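Quiénes somos

Etari es un taller compartido donde un grupo de gente construye robots con sus propias manos, en el tiempo que dejan el trabajo, los estudios y las cenas familiares. Estamos en Marnatthorpe, en la planta baja de un antiguo almacén de semillas, y llevamos las tardes y los fines de semana metidos entre tornillos, cables y cafeteras (hay dos, y las dos gotean).

Cómo empezó todo

Empezamos en un garaje. Éramos pocos, teníamos una impresora 3D de segunda mano y una idea bastante vaga: hacer una pinza que pudiera coger un huevo. La primera versión rompió los huevos, la segunda no cerraba y la tercera funcionó una tarde entera, y esa tarde nos pareció tan buena que al mes siguiente ya estábamos buscando un local de verdad. Cuando nos dieron las llaves del almacén no había calefacción ni apenas enchufes. Pusimos nosotros las bandejas de cable, montamos los bancos de trabajo y pintamos las paredes de un blanco que ya no es blanco.

Hoy tenemos 14 puestos, una zona de soldadura con extracción, torno pequeño, fresadora, impresoras y una pared entera de cajones con tornillería métrica. La pared es nuestro orgullo. Si alguna vez habéis buscado un M2,5 un domingo por la tarde, lo entenderéis.

Kinon, nuestro proyecto grande

Casi todo el mundo que llama a la puerta pregunta por Kinon, así que vamos a ello. Kinon es el robot de dos brazos que estamos montando en común. Queremos que trabaje sobre una mesa corriente, con cosas corrientes: recoger, colocar, ordenar, pasar un objeto de un sitio a otro sin aplastarlo. Lo que a cualquiera le sale sin pensar nos está dando trabajo para años, ¡y qué trabajo tan bonito!

Nos hemos repartido en cuadrillas. Una se ocupa de la mecánica, otra de la electrónica y el cableado, otra de la visión y los movimientos. Las cuadrillas se mezclan todo el rato - quien llega para aprender a crimpar conectores acaba a los dos meses discutiendo sobre trayectorias de la muñeca. En el cuaderno común se anota cada cambio, también los que no sirvieron, y antes de tocar una articulación hay que leer lo que escribió el último que la abrió.

La fruta se ha convertido en nuestro material de prácticas favorito. Tiene formas raras, rueda, resbala y obliga a pensar por dónde agarrar. Una pieza redondeada pide que los dedos la envuelvan por arriba y que el pulgar la sostenga por debajo; una alargada y con aristas es otro mundo. Llevamos una buena temporada con ejercicios de mesa y plato, y todavía nos quedamos todos callados cuando la mano se acerca al borde. 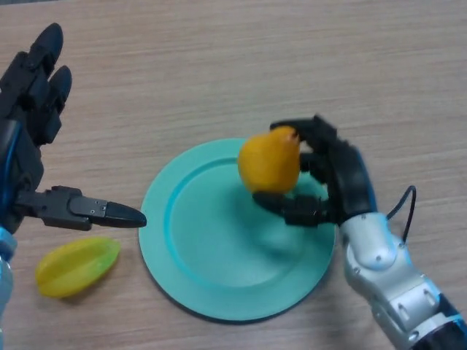

Kinon en la mesa de prácticas: la mano derecha sostiene la fruta naranja sobre el plato y la carambola espera su turno.

El cableado es el asunto que más horas se come. Cada brazo necesita holgura suficiente para girar y la justa para no engancharse, y hemos rehecho los recorridos más veces de las que nos gustaría confesar. El programa de control, que llamamos Luangrath por el nombre de la carpeta en la que nació, ya va por su segunda reescritura. Esta vez lo hemos separado en módulos pequeños para que una persona recién llegada pueda cambiar una parte sin temer por el resto.

Qué hacemos además

No todo es Kinon. En los bancos hay ahora mismo un riego automático para balcones, una persiana que se levanta con la luz, un carrito que sigue una línea y un clasificador de botones que suena como una carraca. Hay proyectos que se terminan y otros que pasan a la estantería de los dormidos, de donde cualquiera puede rescatarlos con permiso de quien los empezó.

Cada año, en octubre, abrimos las puertas un fin de semana completo. Sacamos todo a las mesas, dejamos que la gente toque lo que se puede tocar y damos un taller de iniciación en el que cada persona se lleva a casa una pinza sencilla montada por ella misma. Es cansado y nos encanta.

Cómo nos organizamos

Etari se mantiene con las cuotas de sus miembros y con lo que se recauda en los cursos. El alquiler, la luz y el material de uso común salen de ahí. Para los motores y reductores de Kinon abrimos una hucha aparte, y gracias a ella reunimos los 2000 euros que costó la última tanda de piezas. Las cuentas están colgadas junto a la puerta, al lado del calendario de máquinas.

Las normas son pocas: gafas en el torno, nada de líquidos en los bancos de electrónica, brazos desconectados antes de meter las manos y cada herramienta de vuelta a su silueta.

Si quieres venir

No hace falta saber nada. Entre nosotros hay quien programa a diario y quien no había cogido un destornillador hasta que cruzó esta puerta. Lo mejor es pasar una tarde, mirar, preguntar mucho y sentarse con la cuadrilla que más te llame. Las dos primeras visitas son gratis. Trae ropa que se pueda manchar y, si tienes un proyecto atascado en casa, tráelo también, que siempre hay alguien con ganas de abrirlo.

Página actualizada el 21 de septiembre de 2022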